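Home chores study at Skollberg: we want people who know how a house is really kept

Call for participants and one part-time post
Based at our Karkport rooms, with some sessions from home
Starts in January

Can a machine tidy a living room yet? We have spent the past year trying to find out, and the answer so far is "bits of one, on a good day". It is a lovely problem and we would like more people to come and work on it with us, especially people who have never written a line of code but could strip a bed in the dark.

Skollberg is a small group studying household and shop-floor chores. We take an ordinary job, such as putting things back where they live, wiping a shelf or filling a display from a crate, and we break it down until a robot arm has some chance of doing it. Then we let the arm try, first in simulated rooms on the computer and later with real objects in our workshop. The shop-floor side is run with Gunnlaugsson, who have a mock stockroom next door to us and strong feelings about how a box should be opened.

Plenty of machines can already do one thing well. A dishwasher is a marvel! But the jobs in between are still done by hand: carrying the plates over, working out which mug is dirty, noticing that the cat has been on the clean washing. Picking up a sock from a flat floor is a fair morning's work for our arm. Picking up the same sock when half of it is under a chair is another matter, and we have a long folder of attempts to show for it.

What we need

We are looking for 200 participants for the Skindedley study. You will watch short clips and look at stills from our simulated rooms, tell us in your own words what you would do next if you were the one holding the gripper, and say whether what the machine went on to do was any good. We want the kind of answer you would give a new flatmate. "Move the rug first or you'll catch the corner" is perfect. So is "leave it alone, it's fine there".

You will be looking at views a lot like this one, taken from close behind the gripper.

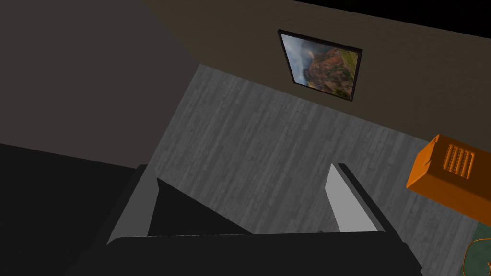 The simulated room: open gripper over the plank floor, orange box and green rug to the right.

It takes most people a few minutes to get used to seeing a room from there. A floor you would cross in two steps seems to go on for ever, pictures on the wall lean at odd angles, and the arm itself blocks a good part of what you would like to see. That is a large part of the difficulty for the machine too, and we are keen to hear how you would get round it. Would you back off for a better look, or go in from the other side?

Taking part

There are 4 sessions, each lasting an hour. The first is in person at Karkport so that we can meet you, show you the workshop and let you have a go at driving the arm yourself (everybody wants to, and quite right). The rest can be done from home on any computer with a decent-sized screen. Phones are too small for this, sorry.

You should be 18 or over and do a fair share of the chores wherever you live. We would especially love to hear from cleaners, carers, shelf stackers, hotel staff, parents of small children and anyone who gets through housework with limited grip or reach. If you do things one-handed, or with a grabber, you already know more about our problem than we do. The workshop is step-free from the car park and there is a quiet room if you need a break.

Participants are paid for every session they finish, including the first, and we cover bus or train fares to Karkport. We will tell you the rate before you commit to anything. You can stop at any point and keep what you have earned.

The part-time post: chores assistant

We also have room for one new colleague. The chores assistant looks after the sessions, reads what participants send in and turns it into notes that the people building the arm can use. At the moment we have 345 written chores on our list, and a good many of them need redoing. "Tidy the floor" sounded clear enough when we wrote it. Ask a dozen people what it means and you will get a dozen floors.

In a normal week you would:

welcome participants and talk them through their first session
sort their comments and chase up the puzzling ones
rewrite chores so that two strangers would do them the same way
sit with the arm while it tries, and write down plainly what happened
set out and put away the workshop props, of which there are far too many

You will need to write clearly, be easy company for people of all ages and be patient with something that may drop the same sponge all afternoon. Experience in housekeeping, retail, care work or teaching would all be useful. No technical background needed; we will show you everything, and you will pick up more than you expect. You do have to be willing to tell clever people that their robot has made a mess of it.

The post is 4 half days a week, arranged around school hours if that suits you. You would work with Mali Hopkin, who runs the study, and Hafþór Lauritsen, who builds the simulated rooms and is always after suggestions for what ought to be in them.

A word on where this is going

People do ask whether we are trying to put cleaners out of work. It is a fair question and we talk about it in the first session. Our own view is that a machine which can keep a whole house is a long way off. One that can fetch a dropped item for someone who can't bend down seems much nearer, and that is the part most of us get up for. You are welcome to disagree with us, and to say so in your comments. We read them all.

How to apply

For the study, ask for the Skindedley form at the Karkport front desk or fill it in on our website. It is one page. Tell us which chore you are best at and which you would hand over to a machine tomorrow.

For the chores assistant post, send a CV and a short letter to Mali Hopkin at the same address. In place of the usual covering paragraph, please explain how to clear a kitchen table after a meal, written for somebody who has never seen it done. Keep it to one side of paper.

If you would like to look round first, the workshop is open to visitors from 4 pm on most working days. Ring ahead and we'll put the kettle on (by hand, for now).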